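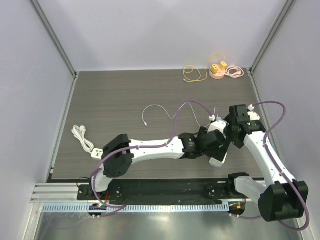 Les deux bras du kit Trarkeo, montés sur leur platine.

Imprimer | Envoyer par e-mail

Groltetti vend depuis ce printemps le Trarkeo, un kit à deux bras destiné aux ateliers et aux écoles techniques. La responsable du produit nous a reçus un jeudi. Le kit arrive en 2 cartons et se monte, selon elle, en une matinée. « Les câbles prennent plus de temps que les bras. On le dit aux clients avant la commande. »

Pourquoi des multiprises et des chargeurs pour les essais ? « Ce sont des objets que tout le monde possède, et ils sont pénibles à manipuler. Un cordon ne se présente jamais deux fois pareil. »

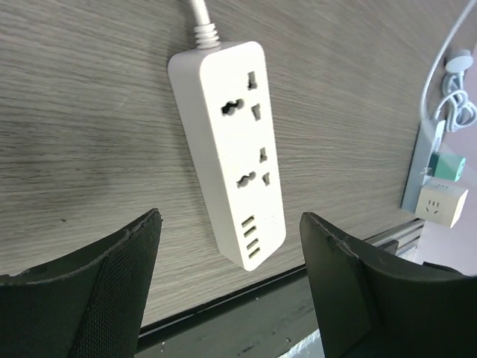

Elle reconnaît que les doigts s'usent. Un jeu de rechange coûte 67 euros et se change avec une clé fournie. La garantie ne le couvre pas, ce que nous regrettons. Le logiciel, Mudasow, est compris la première année, puis facturé 245 euros par an. « On peut garder l'ancienne version sans payer. Elle continue de marcher. »

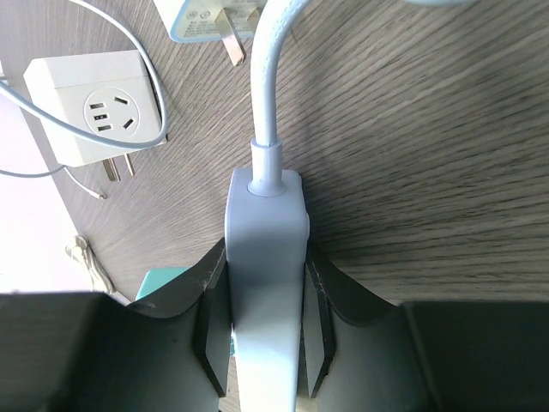 Lyon, juin

Reste la comparaison avec Calloway, le concurrent direct. Notre interlocutrice ne la fuit pas : « Leur bras porte plus lourd. Le nôtre est plus simple à réparer. » Elle annonce autour de 1 000 kits livrés d'ici l'hiver. La documentation française est encore incomplète, le chapitre sur l'étalonnage manque.

Commentaires

bricolo38 : 245 euros par an pour le logiciel, c'est non pour notre lycée.

Mireval : Les doigts se vendent à l'unité ou seulement par paire ?

atelier_nord : Reçu le mien en mai. Montage correct, notice à revoir.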